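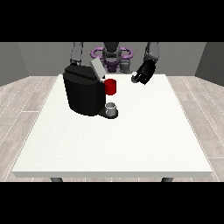 I bought the Somow pod machine in June, after two months of reading people swear it beat the coffee shop on my corner. It doesn't. The coffee is hot and brown and tastes the same whichever pod goes in. My bigger gripe is the shape. With a lid that tilts up toward the back, you can forget about pushing the thing under a kitchen cabinet, and the bulky black body takes up more table than I'd like to give it. The box promises 4 strengths. I can taste two.

Then there's the cost. I went through 344 pods before I quit counting, and my old Trivetberg stovetop pot made better coffee from a bag of grounds. The drip tray traps water and smells by Friday.

It is quick, I'll give it that. Two stars, and one of those is for the mornings I overslept.

Liv Engebretsen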